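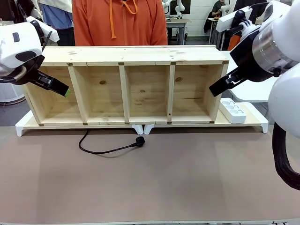 Visit to the Povville robot hall, Wuddale

Our safety group spent a Tuesday at Povville's hall in Wuddale, where people and robot arms work within a few steps of each other. We went to look at their house rules for two-arm stations, as ours are due for a rewrite. The Povville rulebook runs to 98 numbered rules. We were given a copy at the door and read maybe a third of it over coffee.

The first part deals with people. Anyone may stand behind a station while the arms are powered, but hands stay off the tabletop until the operator calls "clear" and gets an answer. Hood drawstrings and lanyards have to be tucked in before leaning over. I saw an orange hooded sweatshirt right behind one table with the strings hanging out in front, so that rule could use a reminder sign.

Cables take up a whole chapter. At the station with the pine shelf, a black cable looped out onto the tabletop in front and its plug lay near the middle of the table. A white power strip sat at the right end of the shelf's base, with one of the grippers just above it. Rule 132 in our own book says any cord within reach of an arm must be either part of the task or tied down. Povville asks for the same, plus a line on the task sheet naming each loose cord. I would like to copy that.

Incidents and near misses go into a shared log called Nakpan. It held 943 entries when we visited, and 923 of them were closed. Most concern bumped fixtures and cables caught on something. An entry can only be closed by a person who was not on the shift.

We ran out of time for the emergency stop drill. They hold it at 7 a.m., before the first shift, and Zulimine staff join in from the next building. Two of us will go back in January to watch it, and I will send round the checklist after that.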